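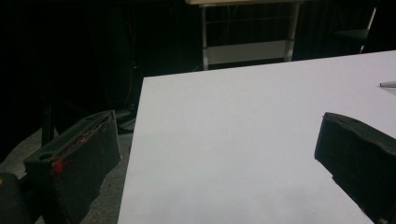 Holding a Robot's Hand

There is a job now that consists of being a robot's hand. You hold the gripper yourself, squeeze when squeezing is called for, and a camera riding along takes down everything you do. Later a machine studies the result and tries to behave like you. I was told this was the easy part.

I did it at Edon for most of February, on a project called Birier, and I have opinions. The first is that a demonstration is a kind of performance, and most of us are hams. Told to pick things up naturally, I picked them up like a man defusing a bomb. Thirty tries later I was bored, which improved my technique a good deal. 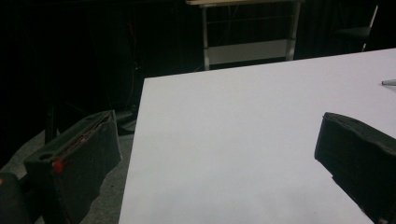

The white tabletop, between the fingers. Most of a demonstrator's day is spent approaching things.

The people who prefer remote control say my way is sloppy. They want the operator in a chair, driving the real arm, so that every motion is one the robot can make. It's a fair point. I tried their setup too and took most of a morning to move one bottle cap. What the robot would have learned from me that morning is hesitation, and I assume it has plenty of its own.

With the gripper in your fist you at least keep your wrist. You know, without being able to say how, that a cufflink wants to be taken at a slant and that squeezing harder won't help.

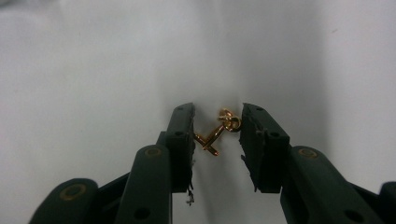 My quarrel is with the counting. Our target was 1,000 demonstrations, and we finished with 1,498, and everyone was very pleased – I was pleased, there was cake. Then 551 of them were thrown out for being too much like the others. I had been praised for consistency all month.

So I would pay people for variety. Let them come at the thing from the wrong side. Let them fumble, and keep the fumble if they recover from it, because recovering is what the machine will be doing all day once it gets a job. And swap the demonstrators often, before they get as smooth as I did. 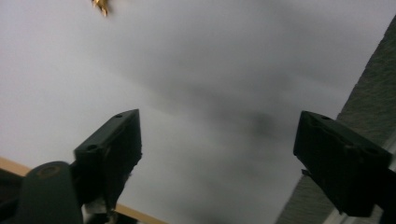 Fingers open, gray sky behind. The view from the gripper is seldom the one you had in mind.

Girnier, who pay for all this, would like a tidier number for the next round. I've asked for a left-handed colleague.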